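3.2 Tidying task

For our club's second task, Xóchitl Cervantes and I wanted something that looks like a kid's bedroom floor, so we went with pigs (everybody loves the pigs!).
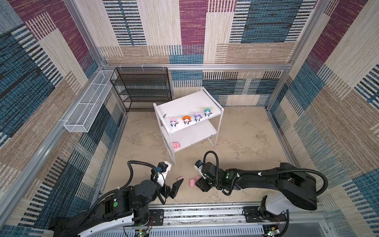 Alemneh, May

Figure 4. Two arms over the pink toy pigs, with the white cart behind.

We scored a run only if each pig ended up on the lower shelf and the hooded figurines stayed standing. We gave every run 80 seconds – pretty generous, I thought, until I tried driving both arms myself.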